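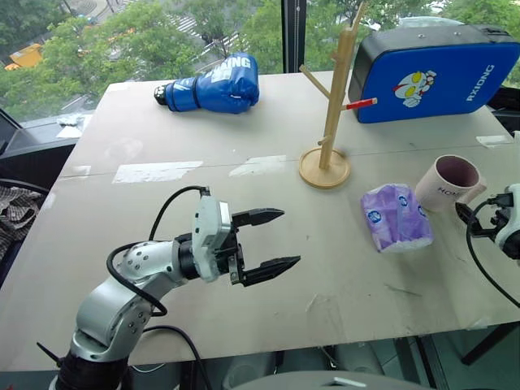
Selma Kos wrote to us in June that she had been looking for the second Paiva songbook tape since she was at school, and asked who we were and whether the sound on our disc came from the broadcast or from the master. The question arrives often enough to be answered on this page.

About Jovoris

Jovoris reissues children's music programmes first sold on videotape. We are based in Vilumberg and work mainly with titles made for home viewing: sing-along tapes, puppet concerts, counting songs and holiday specials. We do not handle feature films or cartoons.

The company was set up by Spyros Pavlović and Kastriot Pavlović. Rok Janevski is responsible for sound. Ada Pellegrini deals with rights and with the printed lyric sheets.

Sources

Wherever the master tape survives, the transfer is made from it. If it does not, we use the best shop copy we can find and say so on the back cover. The Paiva discs are from masters, except for the closing song on the second volume, which was taken from a shop copy. Picture and sound are transferred in one pass at the original speed. Running times therefore match the first issue and may differ from later television versions, several of which were shortened.

We correct dropouts, tracking faults and hum. We do not widen the picture, replace the titles or re-record the songs. Stereo is supplied only where the programme was mixed in stereo.

Catalogue

The catalogue holds 249 songs on 16 discs. The Jedeck series accounts for 11 of these discs and is complete. Each title is pressed in a run of 1,000 and is pressed again when stock is low, with the same catalogue number. Lyric sheets are in the language of the recording.

Rights and lost tapes

Performers and songwriters who believe they appear on a programme without credit should write to Ada Pellegrini, giving the title and the name of the song. Offers of tapes go to Rok Janevski. Please do not post tapes before you have had a reply.

Page last revised 7 July 2026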